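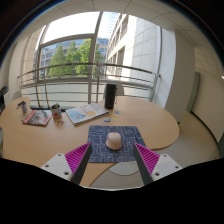 Retno Ginting 看完我们的初稿以后回信说，双人同步的分数不应该和个人的分数放在一张表里，因为两个项目的裁判看的东西不一样。我们接受这个意见，所以第三部分重新写了一次。

首页 课程 学生报告 下载 联系

蹦床队的同步训练：一个学期的观察报告
小组成员：Hanneke Nijs、Callum Hepburn、Jade Bellamy
指导老师：Marloes Van Dijk

一、题目的来源

Hanneke 在 Mulder 体操俱乐部练习蹦床已经几年。她发现两个水平很好的运动员，放在一起跳同步的时候，成绩常常比她们自己想的低。我们想知道，落网的时间差是从哪一个动作开始变大的，还有，教练喊口令对这个时间差有没有帮助。

二、方法

我们从九月开始，每次训练结束以后，请2对运动员各做完整的一套动作，每套十个。Mulder 的两张网平行放置，高度相同。录像放在网的侧面，之后在 Ement 软件里慢放，找出两个人脚接触网面的时刻，把差值记下来，单位是毫秒。

一个学期里我们得到128套完整的动作，一共2,560次落网（两个人分开计算）。没有做完的套路不算在里面。其中有一半的套路，教练在准备跳的时候喊口令；另一半不喊，由运动员自己用眼睛的余光配合。哪一次喊，由抽签决定。

这里要承认一个缺点：看录像的人是 Callum 一个人。他把792次落网看了第二遍，两次的结果大部分一样，但是别人来看会不会一样，我们不知道。

三、结果

前三个动作，两对运动员的时间差都比较小，大多数在50毫秒以内。从第四个动作开始，第一对的差变大，第二对要到第七个动作才变大。我们本来以为难度最高的动作会出现最大的差，可是记录不是这样。最大的差多数出现在难动作后面的那一个动作。我们的理解是，难动作会让其中一个人的高度降低，高度低的人在空中的时间短，所以她下一次先落下来。

关于口令，它对第一个动作有帮助，对后面的动作看不出影响。第二对运动员说，她们比较喜欢没有口令，因为可以专心听对方的网的声音。这个“听网”的说法我们以前没有读到过，第一对运动员不用这个方法。

个人动作的分数按照 Retno 的意见放在附录，不和时间差一起比较。

四、讨论

只有两对运动员，所以结论不能说得太大。第一对从前没有一起比赛过，第二对已经参加过 Colico 杯和 Lorance 公开赛，经验的不同可能比口令的影响更大。我们在设计的时候没有考虑到这一点，是 Marloes 老师在中期检查的时候指出来的。

另外，训练都在晚上七点以后进行，有几次运动员白天已经上过体能课。疲劳的程度我们没有记录。如果再做一次，应该在每套动作前面请她们自己打一个疲劳分。

五、给教练的建议

同步练习可以先把难动作和它后面的一个动作拿出来，两个一组反复跳，暂时不跳整套。Mulder 的教练已经同意下学期试一试，Jade 会继续负责记录，表格的格式不改变。

附录一：时间差记录表
附录二：个人动作分数

相关报告
自由体操落地时的膝关节角度
少年跳马助跑速度的测量
平衡木训练中的视线位置
Colico 杯志愿裁判的培训笔记
艺术体操集体项目的换位路线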